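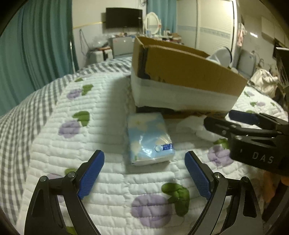 Flinasura is a small word list of household goods, kept in English and Amharic, for people who write shopping lists, packing lists and store inventories in both languages. Each record names one thing you can buy, the unit it is usually sold in, and the short words people use for it at the counter. A pack of tissues is a good case for how the records work: the wrapper can be glossy plastic with white flowers on pale blue, as it is on the pack lying on the bed, and none of that goes into the record. The record holds "tissues", the unit "pack", and the everyday names. Pattern, color and label text are left to whoever keeps the stock.

Status

The list is in use and still growing. The last full check of spellings was finished on October 5, 2026. Records added after that carry the flag "new" until a second reader has gone through them.

What is in the folder

items.csv is the main list, one record per line.
units.csv has the units of sale: pack, box, bar, roll, bottle, sachet, bundle, loose, each with its Amharic form.
aliases.csv has the other names for an item, with a note on where the name was heard.
changes.txt lists what was added, merged or dropped.

All files are UTF-8. Fields are separated by commas and text fields are in double quotes. If your spreadsheet program shows boxes in place of Amharic letters, import the file and set the encoding by hand. Double-clicking on it often picks the wrong one.

Fields in items.csv

id: a short code that never changes, even if the name does
name_en: the English name, lower case, plural where people say it in the plural
name_am: the Amharic name in Ethiopic script
name_latin: the Amharic name in Latin letters, for phones without the keyboard
unit: must match a line in units.csv
group: kitchen, washing, paper, bedding, repairs or other
flag: empty, "new" or "check"

Names are cut off at 60 characters. Only a few records in the repairs group come close to that.

How the words were collected

Gemechu Negussie started with the stock book of Lencho, a corner store, and typed in the items as the store wrote them. Feven Admasu then went through the list and added the names she knew from home and from the Dokura market. Where the two of them disagreed, both names were kept, one in items.csv and the other in aliases.csv. In August the paper and washing groups were gone over again, as too many things in them had been entered under a brand name. Brand names now appear only in aliases.csv, marked "brand".

The Latin spellings follow the way people type in text messages. They are not a formal transliteration and they are not fully consistent. The same vowel may be written two ways in two records. We fix these when someone points them out, but we have not set a rule.

Known problems

Soap is a mess. Laundry soap, dish soap and bath soap are separate records in English, but people in the shop use one word for all of them and point. For now the shared word is listed as an alias under each, so a search on it returns 3 records.

Napkins and tissues were one record until they were split. Old copies of the list have them together under the tissue id. If you made your own file from an old copy, check that line before you merge.

Fabric sold by length has no good unit. It is entered as "loose", which is wrong.

Clothing, medicine and fresh food are left out. Please don't send these in, they need more fields than we have.

Using the list

The list was made to work with Fondodeo, a plain inventory sheet, but nothing in it depends on that. Fondodeo reads the first four fields and the unit, and skips the rest. If you print shelf tags from it, leave out name_latin. It makes the tag too wide.

Corrections

Send the id, the field and the new text. One line per correction is enough. For a new item, please also say where you heard the name and what unit it was sold in. Gemechu does the merging and Feven reads the Amharic. Additions without a unit wait until one of us can ask at the store.

License

Free to copy, change and print. If you pass on a changed version, please give it another name and keep changes.txt in the folder.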